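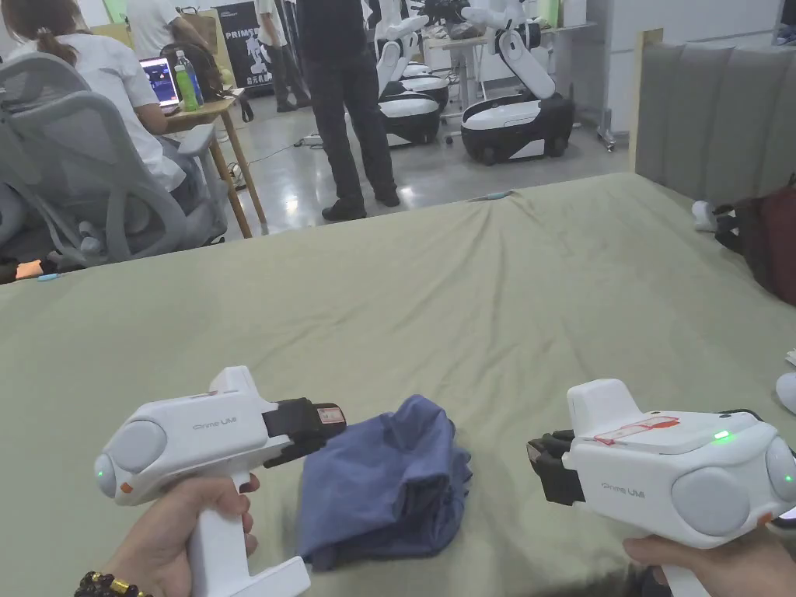

Progress report to the Haddad fund: cloth folding from hand-held gripper data
Prepared by Munther Khasawneh
Period covered: second half of the grant, through November

Summary

The grant asked whether people using hand-held grippers can collect folding data good enough to train a two-armed robot, without anyone driving the robot during collection. My answer at this stage is a partial yes, and weaker than the one in our proposal. The policy folds cloths it has practiced on. It does much less well when the cloth starts out badly crumpled, and that was the case we said we cared about.

What was done

We collected 4,000 demonstrations on the fabric-covered green surface. Each one starts with a single cloth dropped in a heap. The operator works with a gripper in each hand, finds two corners, opens the cloth out and folds it. Collection is quick once a person gets used to the grippers, and I have no complaint about the pace. Training was done on the Moltar cluster with the same settings as last period, so that any change in the result could be put down to the data.

Results

On cloths used in training and laid out nearly flat, the robot completed 80 percent of folds. I would ask you not to quote that number by itself. A flat cloth is an easy start, and the robot can get a long way by repeating the same motion each time. When we began from a crumpled heap the arms would often close on a fold in the middle of the cloth, lift it, and then go on as though they were holding a corner. We have not settled on a fair way to score these runs. Some ended in something that looked folded from above and was a bundle underneath.

Sernora's claim, repeated in our own proposal, was that more demonstrations would fix this. I no longer think the evidence supports it. We trained on half of the data and then on all of it, and the crumpled case hardly moved. The flat case did improve, but it was already the better of the two.

Where I think the trouble is

A person holding the grippers can see the whole table and also feels the cloth pull. The policy gets neither. Operators regularly give a small tug to check whether they have a corner, and in the recordings the tug looks like wasted motion. Our cleaning script, Rilo, was trimming many of these pauses and tugs as noise. I approved that script, and I now believe it removed some of the most useful parts of the data. I can't prove it yet – the retraining without trimming is still to be done.

There is also the matter of reach. A person's wrists turn in ways the robot's do not, and a good number of recorded grasps come in at angles the arms can only approximate. We have been replaying these anyway and letting the controller find the nearest pose. How much this costs us is unknown. It should have been measured before collection began.

Changes to the plan

The proposal promised a move to shirts and towels in the next period. I am asking to drop the shirts. Adding sleeves to a method that cannot yet find a corner would give us better videos and no better understanding. In place of that work I would like to do 2 things: retrain on the untrimmed recordings, and run a comparison in which operators are told to grasp only at angles the robot can reach. Both can be done within the present budget.

I would also like the crumpled start to become the main test, with the starting heap made by someone who has no part in training. Up to now the same people have dropped the cloths and judged the folds, and I don't trust that arrangement, my own judging included.

Spending and risks

Spending is in line with the budget. The main risk is that the untrimmed data makes no difference. If so, the likely next step is touch sensing at the fingertips, and that would need new hardware and a separate request. I would not make that request on the results we have today.

The untrimmed retraining is first in the queue, and I will send the scores for all 5 test cloths, including the failed runs, when it finishes.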